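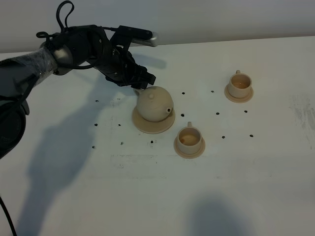 Ticket: Cladel hand, fingers two and three lag when closing on small round objects
Product: Cladel hand on Ambaye arm, evaluation kit
Opened by: Dagim Adugna, Jurura
Handled by: Ambros Hubmann, Kirnham support
Priority: normal
Status: closed

Dagim Adugna, Tuesday, 9:10 am
Hi all! First off, we are having a great time with this kit. We've had it since February and the hand is easily the nicest one we've tried, the wrist is smooth and the grip presets got us going on the first afternoon. So please read this as a bug report from happy people.

The trouble is with the tea task. The arm has to come in from the left, take hold of the teapot, lift it off its saucer, tip it toward the near cup and put it back. Approach is fine, it stops over the pot exactly where we taught it. When the hand closes, though, the second and third fingers arrive late. The thumb gets there first and shoves the pot sideways on the saucer before anything is holding the other side. Out of 119 runs we logged, most ended with the pot still on the saucer and turned a bit.

Same program with a foam block in place of the pot: no problem at all. Firmware is whatever it shipped with. Plastic sleeve is on the forearm because of the tea.

Ambros Hubmann, 10:25 am
Hi Dagim, thanks for the kind words and for such a clear report! A pouring task is a lovely test for this hand.

A few things to check, in this order please:

1. Open the hand page and read me the grip preset name.
2. Is "soft start" on or off?
3. With the arm parked and nothing under the hand, run Close All at half speed. Do the fingers still arrive late?
4. Check the plastic where it meets the wrist ring. If it's bunched up and touching the hand cables, pull it back a little and tape it.

Dagim Adugna, 11:40 am
1. Preset is "Block Medium". Ha, I see where this is going.
2. Soft start on.
3. In free air all the fingers arrive together at half speed. At full speed two and three are a hair behind.
4. The plastic was not touching anything. I moved it back anyway, no change.

Ambros Hubmann, 11:55 am
Great, that rules out the tendons and I don't think you need to send anything back.

Block Medium assumes flat sides, so it lets the thumb lead and expects the object to stay put. With a round body on a flat dish it will push, just as you describe. Try "Sphere Small". It holds the thumb back until the other fingers report contact. Set the contact threshold to 600 to begin with (the number in the box, it has no unit on that page, sorry, I've asked for that to be fixed). Leave soft start on.

One more question, are you gripping from straight above or from the side?

Dagim Adugna, 1:30 pm
From above and a bit to the left, fingers pointing down. We can't come from the right, the cup is too close to the spout.

Sphere Small is SO much better. The pot stays where it is while the hand closes. The first lift slipped and I had to hit stop, the one after that held but let go early when the wrist began to tip. So the lag is gone and now we have a grip force question, which I'm much happier to have!

Ambros Hubmann, 2:05 pm
Excellent! For the tip, go to Motion, then Hold, and turn on "raise grip with wrist angle". It's off by default. Start at level 2 and stay there for a while, it's a ceramic preset away from too much squeeze if you go high. Also lower the taught point slightly so the fingertips reach past the widest part of the pot. If they stop on the shoulder they will always want to slide up and off, whatever the force.

Run it empty first, please. Hot tea can wait.

Dagim Adugna, 4:45 pm
Done, level 2, taught point lowered, pot empty. We did roughly twenty lifts with the full tip and every one of them held, and the pot went back down on its saucer each time. The room got quite loud. We'll try water tomorrow and I'd like to use the far cup as a second target once the near one works reliably.

Two wishes for the list, if you're collecting:
- show the preset name on the main screen, I had forgotten which one was loaded
- a short note in the manual saying which presets let the thumb lead

Really pleased with this thing. You can close the ticket.

Ambros Hubmann, 5:00 pm
Both added to the list, and I've put my name under the first one too. For the far cup, teach a new tip point and don't stretch the old one, the wrist limit comes up sooner than you'd expect at that reach. Open a new ticket if the water changes anything and put this one in the subject so it lands with me.

Closed. Cause: wrong grip preset for object shape. Fix: Sphere Small, threshold 600, raise grip with wrist angle at level 2, taught point lowered. No parts sent.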